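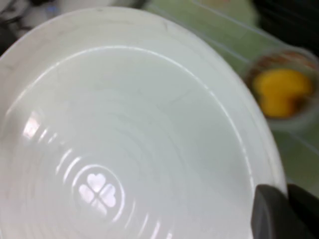
When does the Talleck community kitchen reopen? Saturday, doors at 7 in the morning, breakfast till it runs out.

The kitchen on Wenesura Road has been shut since the boiler went. New one is in. Paid for by a street collection, a quiz night and one large cheque from Kļaviņa, the bakery two doors up. Gas certificate came through on Thursday afternoon, which was cutting it fine.

Prices stay put. Soup and bread still £1, pay what you can if you can't manage that. Children eat free as before. Tea urn is on loan from the bowls club until the replacement turns up.

Before the closure the kitchen served around 200 meals a week. Haris Kolev, running the rota, expects more than that now – the lunch club at Rasari Hall has stopped and its regulars will need somewhere to go. He is short of people for the late shift, washing up mostly. Two hours, no experience needed, ask at the hatch.

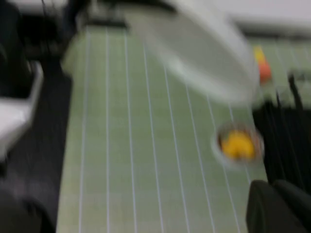 Debashish Khondokar wanted to know why the evening sitting had been dropped, and said plenty of people on the estate don't finish work untill 6. He had raised it twice by email and got no answer.

Kolev says evenings are coming back in October, Tuesdays to begin with, if the rota fills. No promise on the other nights. Emails had been going to an old adress, now sorted.

Menu for the first week is short. Lentil soup, leek and potato, a rice dish from Sutrisno Rahman that sold out every time last winter. Puddings depend on what the shops hand over the night before. Anyone with an allergy should speak to the cook, not the counter.

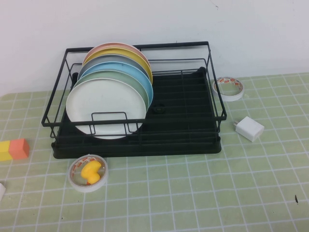 Parking is the other change. The yard behind is closed to cars while the wall is rebuilt, so use the library side and walk through. Step-free entrance still on the left, bell now working. Dogs outside please.

Donations of tins and dry goods taken at the side door from noon, Saturday included. No fresh meat.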